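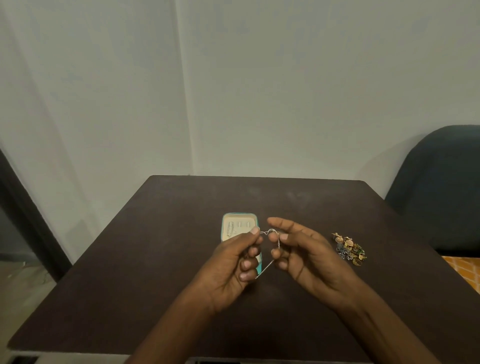

One customer wrote to ask whether the Ponora wax will take the cloudy patches out of an old dining table, or if she'd be better off sanding the whole top and starting over. Please don't sand yet! Try the wax first. I get this one a lot, and most of the time a cloudy patch is sitting in the old polish, so the wood under it is fine.

Ponora Dark Furniture Wax
Made by Rososance, 200 g tin
Shades: Dark Brown, Walnut, Clear

I've been selling this wax since I opened the shop and I use it on my own furniture (a big old desk, two nightstands and a bench the dog thinks is hers). It's a soft paste, softer than most, so it spreads without a fight. The smell is mild, a bit like orange peel, and it's gone by the next morning if you crack a window.

What I like about it is the low sheen. Some waxes leave dark wood looking like a bowling lane, and this one stays quiet unless you really go at it with a brush. The Dark Brown also hides little pale scratches pretty well. Deep gouges are another matter, and you'll want a filler stick for those.

How I put it on

Wipe the top down with a barely damp cloth and let it dry. Scoop up less wax than you think you need, maybe the size of a hazelnut, and rub it in along the grain. Do one half of the table, then the other. Leave it for 14 minutes (I set my phone, otherwise I wander off) and buff with a clean cotton rag. If it drags, you used too much, so just keep turning the rag to a fresh side.

A second coat is nice on a desk or anything that gets elbows on it all day. Wait overnight before you do that one.

One tin covers up to 40 square feet, one coat. My desk gets waxed twice a year and a tin lasts me ages.

Good to know

Don't use it over fresh paint or on anything oily. Hot mugs will still leave a ring, so keep your coasters! If your table was last done with the Grornar spray polish, clean that off first with mineral spirits, or the wax will just slide around on top. And lay used rags out flat to dry before they go in the trash.

Goes well with: Macapagal horsehair brush, cotton buffing rags (pack of six), 2000 grit pads for smoothing between coats

Orders in by noon go out the same day. On Saturday I only pack in the morning, so anything later leaves with the next pickup.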